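About Kulkarni Workstation Repair

Share 4 Comments

Kulkarni repairs and refurbishes desktop workstations for small offices, schools and people who work from home. We opened in April with one bench and a shelf of parts. The shop is run by Annapurna Kotian and Marwan Saab, who worked together in office computer support before this.

Most of what comes through the door is older business equipment. An engineering firm replaces its machines all at once and the old ones go in a closet. Many of them have years left in them. We buy them by the pallet or take them in one at a time, and we keep 400 tested machines in stock in a normal month.

What happens on the bench

Every tower is laid on its side and the side panel comes off. We check the power supply, the drives, the memory slots and the coin-cell battery. The processor gets its own step. We read the markings on the lid and compare them with the order sheet, then look over the socket with the retention frame up — a bent pin is much easier to deal with at this stage than later. The processor is held by its edges and set down level. The heatsink goes back last, with fresh thermal paste.

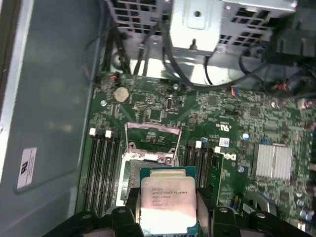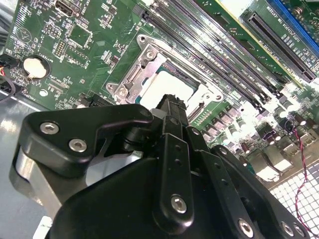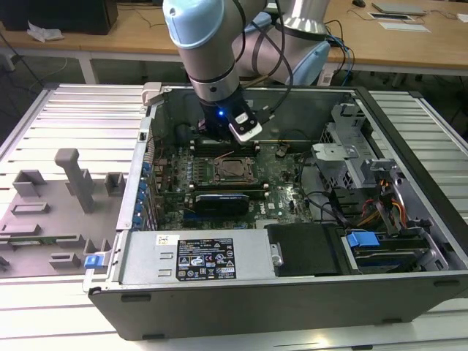 Who we work with

Our largest customer is Omance, a drafting office that runs 145 of our machines. We also supply Hovus, a job training program, and we look after the computers at two public libraries. Private customers are welcome. There is no minimum order.

Divya Chowdary handles quotes and scheduling. Ruaridh Crichton does intake and data wiping, and he will send a wipe certificate for any drive if you ask for one. Usha Thevar looks after parts — memory, power supplies, latches and the small clips that always go missing.

Visiting and drop-off

Bring the tower only. We do not need your monitor, keyboard or power cord. Please write your name and phone number on a piece of tape and put it on the case. If the machine holds files you need, tell us at the counter before you leave it.

Repairs carry a 90-day warranty on parts and labor. Refurbished machines are covered for one year.

Shares 145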